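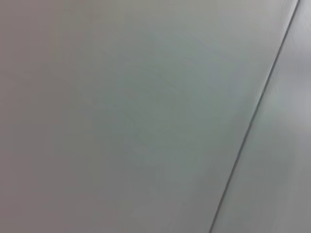 Figure 1. Wrist camera view of a pale grey panel at close range, with one seam.

Rovby Module 3: Perception Close to Contact
Handout for the practical session
Notes by Jianguo Ding, revised Dec 6, 2025

1. Where this fits

The earlier sessions dealt with views in which there was plenty to match: corners, labels, object outlines. Point features were found, a pose was estimated and the planner was given a target. When a wrist camera comes close to a large plain surface, most of that disappears. The controller still runs and still expects a pose at every cycle. This handout covers what can be measured from a view such as Figure 1, what cannot, and how the Prurnanex stack should report the difference.

You will need your code from the camera calibration practical. The geometry of lines under projection is assumed.

2. What the image supports

A corner detector run on Figure 1 should return very little. The main surface is smooth and has no print or grain. There are faint curved marks in the lighter middle part, of very low contrast, and a detector with its threshold set low enough will place points on them. Do not use these points. Marks of this kind may be smudges or may be reflections, and one image does not tell you which. A reflection moves with the camera in a way that a mark on the surface does not, so a tracker that mixes the two gives a biased estimate with a small residual.

The slow change from a warmer grey at the left to a cooler one further across is also unsuitable as a feature. It has no edge to locate. Methods that minimise brightness difference over the whole image will nevertheless try to align it, and if the shading is tied to the lamp or to the arm's own shadow they will report less motion than took place.

The seam is the one strong measurement. It is dark, narrow, straight and visible from the top edge of the image to the bottom.

3. Line parameters

Write the seam as

x cos(theta) + y sin(theta) = rho

with x and y in normalised image coordinates after distortion has been removed. Two numbers are observed, theta and rho. The pose of the camera has six degrees of freedom. One line in one image therefore fixes at most two combinations of them.

Sliding the camera parallel to the seam leaves theta and rho unchanged. No filter tuning recovers this motion from the line alone. It has to come from joint encoders, from a second feature, or from a line end coming into view. In Figure 1 neither end of the seam is visible.

Distance to the surface is not given either. The apparent width of the dark line could be used if the true gap were known, but the line is only a few pixels across in most of our recordings and its sides are soft. An error of one pixel in width then gives a very large error in range. Treat width as a check on the detector and leave it out of the state.

4. Detection procedure

4.1 Remove lens distortion from the edge points. Resampling the whole image first costs time and blurs the line further.

4.2 Smooth with a Gaussian. Start at sigma = 1.5 pixels. Compression blocks in the grey areas give weak gradients along rows and columns, and these must be below threshold before the line fit.

4.3 Look for paired gradients of opposite sign. A dark seam has a falling side and a rising side. Keep pairs whose separation is within the width limits in the configuration file. The centre of each pair is the candidate point.

4.4 Fit with RANSAC, then refine by total least squares on the inliers. Ordinary least squares of y on x behaves badly for steep lines, and the seam here is steep.

4.5 Report theta, rho, the 2 x 2 covariance and the inlier count.

A light line beside the dark one can upset step 4.3. In Figure 1 there is a faint highlight along parts of the seam, so some rows may offer two possible pairs. Choose the pair that encloses the darker interior. If the choice alternates from row to row, the fitted line will lean slightly and the covariance will not show it.

5. One plane or two

The strip to the right of the seam differs a little in tone from the main surface. It may be a neighbouring panel lying flush, or it may be set at a slightly different angle. The tone alone does not settle the matter, as both finish and lighting can produce the same change.

For planning, this matters more than it does for detection. The collision model used at Clestwood stores each panel as a separate plane with its own normal. Where the normal of the second panel has not been measured, the planner must hold it as unknown and keep the approach volume on the near side of the seam. Do not copy the normal across from the first panel - this was the commonest fault in the August submissions.

6. Reporting to the controller

The servo loop accepts a measurement and an information matrix. For a single line, the matrix has rank two at most. Send it as it is. Adding a small constant to the diagonal so that it inverts cleanly tells the controller that every direction has been observed, and along the seam that is false.

The status field takes one of these values:

FULL: all six directions constrained by image data
PARTIAL: rank below six, null directions listed
NONE: no accepted feature

A correct run on Figure 1 alone returns PARTIAL. In that state the controller should move on visual error only in the observed directions and use encoder prediction in the others, at reduced speed. The speed limit is applied in the servo layer and should not be repeated in your node.

7. Worked log

The Li recording contains 1,320 images of close approach. The reference detector accepted a line in 1,141 of them. In the remainder it returned NONE, as it should when the inlier count falls below the limit. Your own detector need not match the reference count. A higher count is no improvement if the added lines lie on shading or on the faint curved marks.

RANSAC is capped at 300 iterations per image. If you reach the cap often, look at step 4.3 before raising it.

8. Tasks

(a) Implement steps 4.1 to 4.5 as a node which publishes line parameters and covariance.

(b) Derive the Jacobian of theta and rho with respect to camera velocity for a line on a plane at known depth. State its rank and give a basis for the null space.

(c) Repeat (b) with plane depth unknown and added to the state. Say which camera motions make depth observable, if any.

(d) Run your node on the Li recording and plot rho against time, with NONE results marked on the time axis. Do not interpolate across them.

(e) Write one page on how your node behaves when two candidate pairs appear in the same row.

Submit code and notes together. Questions on the servo interface go to Gholamreza Dehghan; questions on the derivations go to the author of these notes. Configuration files are in the module folder under prurnanex/line_servo, and the width limits given there are in pixels before normalisation.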